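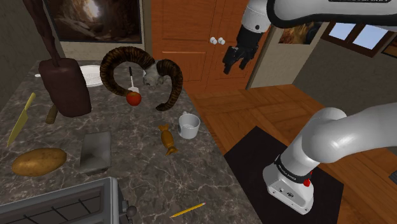 How long should you let a new kitchen counter stay half empty before you start filling it up?

Four weeks, if you can stand it. I made it to the end of the third and then caved and put the toaster back out, but I still think four is right, and I'm going to try to talk you into it.

We moved to Sarnstead in April, into a house with a kitchen that had last been touched when I was in middle school. The drawers stuck. The oven ran hot on the left and cold on the right, so every tray of cookies came out in two flavors. We put up with it through the summer, and then the sink cabinet rotted through at the bottom and that was that. Goodbye savings, hello contractors!

I'm not going to do the whole remodel story (my sister says I've told it enough times already and she's only had to hear it over the phone). What I want to talk about is what happened after, when all the people with drills went home and I had a clean new kitchen and 27 boxes of kitchen stuff sitting in the dining room.

My plan was to unpack it all in one weekend. I had the labels, I had the shelf liner, I had a podcast lined up. Then Crisanto Fajardo came by to fix a cabinet door that was hanging crooked. He did most of our cabinet work and he is a man who will tell you what he thinks of your spice rack. He looked at the boxes and said, "Don't open those yet. Cook first."

So that's what we did. One box came into the kitchen, the one with the skillet, the big pot, two knives, the cutting board, plates for the both of us and the coffee stuff. Everything else stayed put. If I needed something while cooking, I walked into the dining room, dug it out, used it, washed it, and then found it a home in the spot where I'd been standing when I wanted it.

It was so annoying the first few days. I made soup and had to go out for the ladle, then the colander, then the lid, and by then the onions had gone a bit past golden. My husband ate cereal out of a measuring cup for two mornings because he wouldn't go looking for a bowl on principle. I don't know what the principle was.

But then it started to get interesting. I found out that I chop on the left side of the stove, always. In the old apartment I chopped on the right, and for all those years I thought that was just how I cooked, but the right side was the only side there was! So the knives went left. The oil went left. The salt went left and then wandered to the right again, and it's still over there, and I've stopped arguing with it.

The coffee corner was the big one. I'd drawn it on the floor plan by the window, very pretty, very morning light. In real life it was a long walk from the fridge with a full milk carton, and whoever was making toast stood right in the middle of the route. We bumped elbows every single day for a week. I moved the grinder and the kettle down to the other end and peace broke out.

(The grinder is a Restuver, which I bought used and which sounds like a gravel truck backing up. I love it. Please don't write and tell me about better grinders.)

Some things I learned that might save you a little time:

Measure your tallest bottle before you decide which shelf holds the oils and vinegars. Ours is 35 centimeters, because I buy the giant olive oil, and it fits exactly nowhere except under the sink or out in the open.

Put the trash where you scrape, which for us was nowhere near where I'd planned it. I had the trash can in a lovely pull-out from Dultelell at the far end, and I dripped carrot peelings across the floor for days before I gave in and swapped it with the baking sheets. The pull-out is on rails, so the swap took 5 minutes and one bad word.

Leave a drawer empty. I mean it. Something will turn up for it. Ours is full of batteries, birthday candles and the takeout menus, and I'd have been furious without it.

Don't buy any organizers until the month is up. I had a whole cart full of bamboo dividers saved and I ended up ordering just one, for the silverware. The rest would've been dividing things I no longer own.

And that's the other part of this. By the end there were still boxes in the dining room that I hadn't gone into even once. The fondue set. The second-best muffin tins, and the third-best ones too. A pasta machine I'd used for one dinner party and then spent an evening cleaning with a toothpick. I kept the waffle iron, because it's a waffle iron and I'm not made of stone, and I let most of the rest go. My friend Nina took the pasta machine and has already made ravioli with it, so now I'm a little jealous.

I do miss the feeling of unpacking all at once, I'll say that. There's something nice about a finished house, and for most of a month ours looked like we might leave again at any moment. People came over for dinner and I had to send them into the next room for forks. But I can cook in there in the dark now – I did, the night the power went out, eggs on the gas stove with a flashlight in my armpit – and I never once reached for the wrong drawer.

Next up is the hall closet, where I can't use this trick at all, as far as I can tell, unless I want to keep the coats in the bathtub. If you've got ideas for a closet that's deep and skinny with a light switch on the wrong side of the door, the comments are open. Please nothing that involves drilling. I'm still finding sawdust in my shoes.

Posted 2025-11-02

Contact | Copyright, all rights reserved | Back to top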